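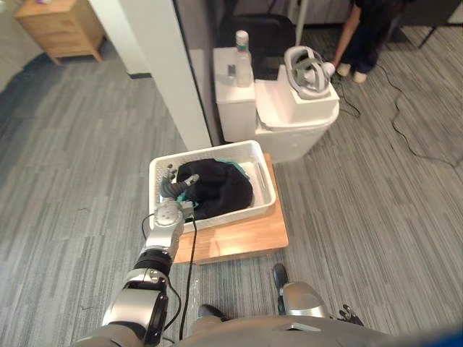 For many years I washed black clothes in the wrong way, and I want to write down what I do differently since February. My mother had one rule for laundry, which was to put everything together and use hot water, and I carried this rule with me to another country without thinking. My black things became gray, my gray things became a color that has no name, and I believed it was the fault of the shops. Now I begin with a basket that has holes in the sides, like the white one with the black cloth heaped in it, because a closed box keeps the smell inside. You will notice there is also something teal under the black. I permit this. Teal is dark enough for me, and it has never given its color to anything else in my wash.

It was Nandini Palaniappan who taught me to sort by weight and not only by color. We were both waiting at Dimitriou, the laundromat near my old apartment, and she looked at my pile and asked me very politely why a thick sweatshirt was going to travel together with a thin knitted top. I had no answer. She explained that the heavy cloth rubs the thin one during the whole wash, and then the thin one gets those small balls on the surface. In English they are called pills, a word I had to look up, and I was confused for a moment by the dictionary.

So I make two piles of dark things. One is heavy: sweatshirts, work pants, the big towel which was once navy. The other is for knits and anything with ribs. I turn the knits inside out before they go in. This is boring work and I usually do it on the floor, on my knees, with the radio. 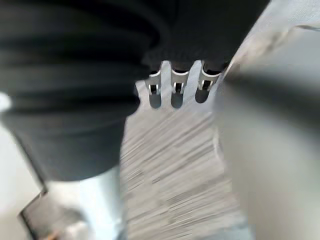

The ribs need the most patience. Ribbed fabric stretches when it is wet, and if you lift it by one end, the water pulls it down and it stays long. I lost a good cardigan this way. The sleeves came nearly to my knees and I gave it to Asif, who is very tall, and on him it was still not good. Now I lift the whole thing with two hands from below, as you would lift a cat, and I put it flat on a towel. I roll the towel and press it, but I don't twist. After that it dries on the rack for one night, sometimes two if it is raining.

About the edges: look at them before you wash. A small loop of yarn that hangs out can catch on a zipper, and then you have a hole. I push the loop back to the inside with a blunt needle. I don't cut it. I cut one once, on a scarf from my aunt, and I was still collecting pieces of yarn from the carpet a week later.

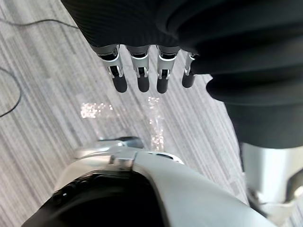
*Black ribbed sleeve, with four fingers coming out below the hem.*

Sleeves are also the part that gets tired first, before the collar and before the elbows. When I push mine up to wash the dishes, the cuff opens a little more every time. Warm water helps a little. I wet only the cuff, squeeze it together in my hand so the ribs close, and let it dry in this shape. It doesn't become new, but it holds for some weeks.

For detergent I use Plallico, the liquid one for dark colors. It cost me 11 dollars and I can't say with certainty that it is better than the cheaper bottle, only that I like how it smells. I use less than the cap says. Cold water, short program, and the door of the machine open afterward.

Nhung asked me in the comments last time if vinegar is good for keeping black things black. I have tried it on socks only. The socks look the same as before, so I will try it on a T-shirt next and write here what happened. If somebody has done this with wool, please tell me before I do it, I have one sweater left that I am afraid for.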